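Quick one before lunch, more when the full list goes up.

The shared workroom at Clevik is getting its big spring sort-out. Tables first, then drawers, then whatever is living under the desks. It started in March and the plan is to have the long white table back in normal use by the end of the month. Everything that stands on a table gets looked at, wiped down, and given a spot on the shelf list. Stands and holders are up now.
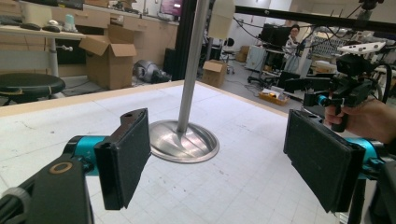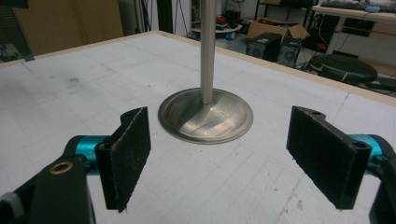
*The metal stand on the white worktable at Clevik, round base and upright pole.*

The stand is one of the pieces people asked about most. Steel pole, wide round base, takes up less table than you'd think. It has been moved from room to room so often that three different groups had it down as theirs, and the old list had it twice under two names. It now has one line and one name, "pole stand, round base," and it stays with the worktable. If you need it elsewhere, sign it out like anything else.

Same goes for the rest of the stands. The list as it was in February ran to 739 entries for the whole floor, and a good part of those were doubles, or things that left years ago. The new list is shorter already. Final number to come.

**What's been done so far**

Table tops cleared down and checked. The white one keeps its grid lines, they are handy for lining things up, so please don't scrub them off. Scuffs are scuffs. There was talk of a new top and the answer for this year is no, the money went to the drawers.

Drawer cabinets: 4 have been emptied, sorted and relabeled. The labels are the plain paper kind for now, printed ones are comming from Lorko with the next order. Until then, if a label falls off, stick it back on, don't write a new one from memory. That is how we got a drawer marked "misc flat" with nothing flat in it.

Small bottles and cleaners: cap on, name on the side, back on the desk or in the cabinet. Unmarked bottles will be thrown out after the sort-out ends.

Cardboard boxes: still too many. Empty ones get flattened and go to the back hall by 9 in the morning, when the paper pickup comes through. Full ones need a name and a month on the lid. A box with no name goes to the holding shelf, stays there until the next pickup week, then gets opened and split up.

**Wiping down metal**

A few questions about this. Polished bases show every fingerprint, and people have been going at them with whatever is under the sink. Soft cloth, drop of dish soap in warm water, dry it after. No scouring pads. Lift a stand by the pole and the base together, dont drag it, the tables have enough marks. Heavy ones, two people.

Check the bottom too. Grit stuck under a base will scratch a table top in one afternoon. Felt rings are in the second drawer down, take one, they stick on in a minute.

**Still open**

The yellow-tag shelf. Tilahun, the workshop across the yard, has offered to take spare holders and clamps that we don't use, around a crate's worth. Good offer. Nothing leaves until the new list is checked, so leave tagged stuff where it is, even if it's in the way. Collection is planned for 2 in the afternoon on the last pickup day of the month, back door, park on the left side.

Chairs and stools. Some have wandered. If one came from the meeting corner, it would be nice to see it back there. Low stools go under the desks when not in use, the aisle needs to stay wide enough for a cart.

Cables. Separate job, separate notice. Please don't start on the cables on your own.

The Ramon room next door is not part of this round. It gets its turn in the fall, and no, you can't move your boxes in there in the meantime. Somebody has tried.

**Where to put things you're not sure about**

Holding shelf, left of the sink. Slip of paper with it saying what you think it is and where you found it. The shelf gets gone through at 4 each afternoon and anything with a clear home goes back the same day. The rest gets added to the question page at the end of the list, which is on the clipboard by the door and also in the shared folder.

Changes to the list go in pencil on the clipboard copy. The folder copy is updated once a week from that, so it may be a few days behind.

Next update covers hand tools and the wall cabinet.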